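Notebook, performance analysis – November, started 8:40

Picking up from the last entry on the corner tagging. Tharun's revised sheet is in the shared folder. It has one row per corner, taken from the match recordings, with columns for side, delivery type, first contact, second contact and outcome. Total for the season so far is 118 rows including friendlies. I left the friendlies in for the tagging check and will drop them before anything goes to the coaching staff.

Main problem is still the definition of first contact. Tharun tags it at the first touch by any outfield player after the delivery. I had been counting the goalkeeper as well, so a punch was a first contact in my rows and a blank in his. We went through the away match at Pullby together and disagreed on 5 corners, all of them keeper claims or punches. Agreed to use his definition and add a separate yes/no column for keeper involvement. Old rows to be recoded by me.

Short corners: treated as one event until the ball enters the box or is played back past the halfway line. The Ornholm match has a sequence where the ball goes short, comes back to the taker, and is then lost for a throw. Coded as "no delivery". Deepika thinks this hides useful information, because Ornholm press the short option with two players and leave the edge of the area open. She may be right. Added a notes field, no new code for now. 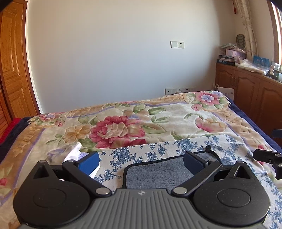 Set Piece Group, Kotton Football Club

10:15 – Recode finished for the home matches. Near-post deliveries look better than they did under the old definition, mainly since several far-post rows moved from "won" to "keeper". I would not read much into it. The far-post group is small once the friendlies are out, and most of it comes from two matches played in strong wind.

Timing check. Clock on the wide-angle recording runs 3 seconds ahead of the broadcast copy for the first half, then matches it in the second. Probably a restart at half time. Offset applied by hand to the first-half rows only. If anyone re-exports from the original file the offset has to go in again, as it is not saved with the video.

Starting positions: drew these on the Namboodiri template, which splits the box into zones by the width of the six-yard area. It works well for zonal marking and badly for teams that mark man to man, where players are still moving when the kick is taken. Position now recorded at the moment the taker's foot meets the ball. Before this I was using the raised arm, and not every taker raises one.

Second balls: some 40 rows still without a second contact. Most are clearances that leave the picture on the wide angle. Deepika to look for them on the broadcast copy.

Open items
Recode away matches, keeper column (me)
Missing second contacts (Deepika Reddy)
Split inswinging and outswinging in the summary tab (Tharun Menon)
Decide whether a blocked delivery counts as a delivery. Currently yes in my rows, not checked in his.

Stopped 12:30. File saved as version 3, previous version kept.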